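The Case for the Visible Tool
Opinion | Hedvig Grønli

214 shares | 9 comments

Shared workrooms in public buildings are commonly equipped with drawers. The drawers are deep, they close quietly, and they give a room a finished look when officials come to see it. It is the position of this essay that they should be used for very little, and that the tools people reach for every day belong on the wall.

The Stomden district now maintains 695 pieces of hand equipment across its neighborhood workrooms. When the Urness room was inventoried in August, a good share of the missing items were found in the room itself, under other items, at the back of the third drawer. Replacements had already been ordered for several of them. A drawer hides a loss and a surplus equally well.

A perforated board does the opposite. Scissors hang by themselves, pliers hang by themselves, and a roll of tape sits on a peg where its color can be read from the doorway. Screwdrivers, which are awkward on hooks, do well standing in a cup fixed to the board.

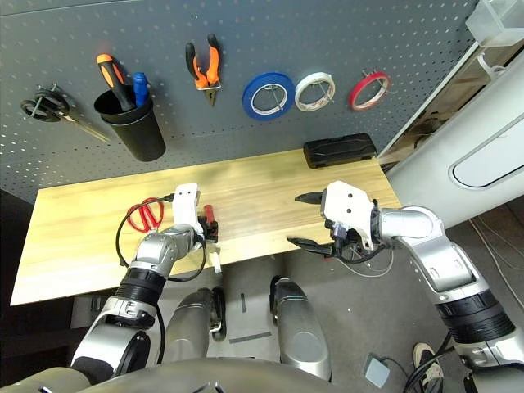

Objections to open storage deserve a fair hearing. Signe Sandberg, writing in these pages, has argued that a wall of tools looks untidy and invites borrowing. On the first point, opinions will differ. On the second, the district's own record is mixed: the Virkora room, which keeps everything behind doors, reported as many losses last year as rooms with boards.

There remains the question of the table. A board does not keep a worktop clear, and no one should expect it to. Work in progress requires that a pair of scissors lie within reach, and a rule that every item be hung up between uses would be ignored by noon. The sensible standard is that tools return to the wall when the user leaves.

The Nyberg room is due for refitting next, and 3927 kroner has been set aside for cabinets. The district should spend that sum on boards, hooks and good lighting, and leave the existing drawers to sandpaper and spare blades.

Contact the editors | Copyright Stomden Review | Back to top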